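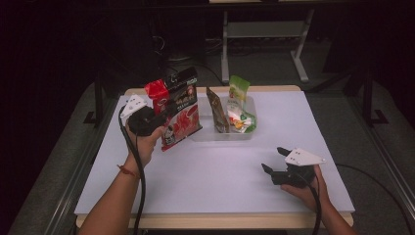

Edgars Paju told me, before I had written a word of this chapter, that if I let the software take the blame for the falling bags he would never lend me his notes again. Fair enough! So let me say it up front: the software did what it was told. It was told something wrong, and it was told it 57 times, very politely, by a piece of metal with a loose screw in it.

Chapter 4
The Bag That Wouldn't Stay Picked Up

I've started most of the chapters so far with a bit of theory and then a story. I'm doing it the other way around here, because I learned this material backwards myself, starting from a mess on a floor, and I think it sticks better that way. If you're the kind of reader who wants the definitions first, skip ahead to 4.1 and come back. I won't mind.

The job was at Urnidier, which packs snack assortments. Big bags, little boxes, foil pouches, wrapped candy, all going in and out of trays. Bags are horrible to handle, by the way. A box has sides and a box stays a box. A bag full of air and chips has a nice flat seam along the top and then a balloon underneath, and if you grab the balloon it squirms away from you, so people go for a corner or for the seam. Watch your own hands the next time you unpack groceries. You pinch the edge, you lift, and the weight hangs below your fingers.

We wanted a two-armed robot to do the same thing, and we taught it the way a lot of people do now. A person holds one gripper in each hand and does the task for real, over and over, while the system records where each gripper is and how far open its jaws are. Later the robot, wearing jaws of the same shape, learns from those recordings. The beauty of it is that you don't need the robot in the room at all while you're teaching. You just need a table, some snacks, and somebody with patient wrists.

The danger of it is the very same thing. I'll come back to that.

What happened

We recorded 623 demonstrations for the bag task. They looked great. I sat through a lot of them (with coffee, with no coffee, once with the actual snacks) and I'd have sworn every one was a clean pick. Left hand takes the corner, bag goes up, right hand comes over to help, bag goes where it's meant to go. We trained on the lot, ran some tests with the arms at low speed, and it was fine. A bag slipped now and then. We wrote "slippery film" in the log and moved on, and I'd like you to remember those two words because they cost us most of May.

Then we turned the speed up to what the line needed, and the left arm started dropping things. It never dropped the boxes, or hardly ever. It dropped bags, and it dropped them from the left jaws, partway through the lift, in a way that looked almost lazy. The jaws went to the right spot. They closed. The bag rose, sagged, and slid out.

Here is the part I'm less proud of. The third or fourth time it happened in one afternoon, a technician standing at the side of the table reached in and caught the bag. Of course he did! Something falls, you catch it, your arm has gone out before you've had a thought about it. The left arm was on its way back for another try. It touched his sleeve, the force limit tripped, and everything stopped. He wasn't hurt. He had a crease in his shirt and a very thoughtful look on his face.

I want to be plain about the order of events, because incident reports tend to get this tangled. The arm didn't malfunction. The force limit worked. The gate on that side had been left open so that somebody could clear dropped bags quickly, and it had been left open because there were so many dropped bags. A small grasping fault had turned into a habit, and the habit had put a person's arm where a robot's arm was going. So when somebody tells you a dropped item is a quality problem and has nothing to do with safety, ask them who picks it up, and how.

Looking in the wrong places

We closed the gate, which took no time at all, and we put in a rule that nothing on the table gets touched until the arms are parked. Then we went hunting.

I'll give you our suspects in the order we chased them, wrong ones included.

First, the film. We'd already written it down, so it had a head start. Urnidier's supplier, Zarnico, sent over bags with a rougher finish and the robot dropped those too.

Second, the jaw pads on the robot. We swapped left for right. If the pads were bad, the drops should have moved to the right arm. They didn't move.

Third, the learned model itself. This is where we spent the real time. We retrained it. We retrained it with more weight on the lift. We changed a number that I no longer remember the meaning of, and for one whole morning it looked better, and there was a good deal of happy noise in the room, and after lunch it was exactly as bad as before. (If you take one small habit from this chapter, make it this one: don't celebrate before lunch.)

Fourth, the camera position. Fifth, the lighting. You get the idea.

Edgars Paju was the one who asked the dull question. He wanted to know what number the left jaw reported in the recordings when a person had it squeezed completely shut. I said zero, obviously. He asked whether I'd looked. I had not looked.

It was 2 millimeters.

It wasn't that way in every recording. In the early ones it was zero, just as it should be. In the last 57, the left gripper said it was 2 millimeters open when it was fully closed. A set screw in the jaw linkage had backed off a hair, and the sensor and the jaw no longer agreed about where shut was.

Why such a small number did so much damage

Think about what the person feels. They've got the corner of the bag pinched tight. The bag holds. They can see it holding, and so can anybody watching the video. The demonstration is perfect in every way a human being can check by eye.

Now think about what the recording says. It says: go to the corner of the bag, close until the jaws are 2 millimeters apart, lift. The top edge of a bag is a few thin layers pressed together. Two millimeters is a gap you could slide it through without noticing.

The robot, bless it, had learned from both kinds. Most of the recordings said squeeze, some said nearly squeeze, and what came out was a grip that was sometimes firm and sometimes just a polite hand on the shoulder. At low speed a polite hand was often enough. At full speed it wasn't. And boxes got away with it because a box is wide: the jaws meet the sides early, and the small error only took away a little pressure.

So the fault hid behind three things at once. The video looked right, the slow tests mostly passed, and only one kind of product suffered. I've since seen faults hide behind any one of those and last for ages, so I suppose we got off lightly.

What we changed

The fix for the screw was a drop of threadlocker. The fix for us was longer.

Before each recording session, whoever is holding the grippers now squeezes both fully shut, opens both fully, and squeezes again, with the recorder running. It takes a few seconds. A little script reads the closed and open values and refuses to start if either one has wandered. The same squeeze is done again at the end, which matters more than the first one, because a screw that was tight in the morning can be loose by the afternoon and you need to know which recordings sit in between.

We also stopped allowing a guess in the log's cause column. You can write what fell, from which arm, at what speed. If you don't know why, you write "unknown," and an unknown that comes back gets a proper look. I was against this at first, I thought it was fussy. I've come around.

Zariņš, reading a draft of these pages, complained in the margin that a startup check is only as good as the person who hasn't yet learned to click past it. Yes. That's why ours has no button to click past, and why section 4.3 spends so long on the difference between a warning and a stop.

What's in this chapter

4.1 Zero, and how it moves. What a sensor's zero is, the ordinary ways it drifts, and how to catch it with nothing fancier than a feeler gauge.

4.2 Faults that enter through the teacher. What happens when the examples are wrong in a way the eye can't see, with the jaw-width plots from the Urnidier recordings so you can find the jump yourself before I point to it.

4.3 Warnings, stops, and open gates. The sleeve incident again, taken slowly, this time from the point of view of the person who propped the gate.

4.4 A second case. This one is from the Rastisell line, where the zero was fine and the clock was wrong. It's shorter, and the food was better.

Before you start 4.1, get hold of any tool with a jaw and a readout. A cheap digital caliper is perfect. Close it, press the zero button, then open it and close it again several times, gently and then hard, and write down what it says each time. Keep the paper. We'll be using your numbers in the first exercise.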